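Search tips Go

Bottles on the bed: what I picked up at the Laltari open day

I went to the Laltari open day in June to see the grippers and came home with bottle tips (of course!). Roscoe Holloway ran the demo and let us all have a turn. Lay bottles down on a soft sheet before you sort them — they can't topple over. Leave a little space between them, and take hold of the body, well away from the rim. Shiny steel shows every fingerprint, so wipe it last with a dry cloth.
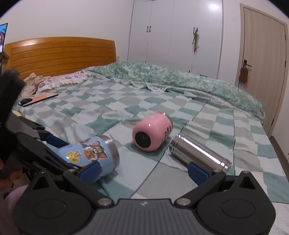
Maribeth Galang

Stickers on a bottle? Wash it by hand — mine peel after 6 trips through the dishwasher!

Print this tip | E-mail to a friend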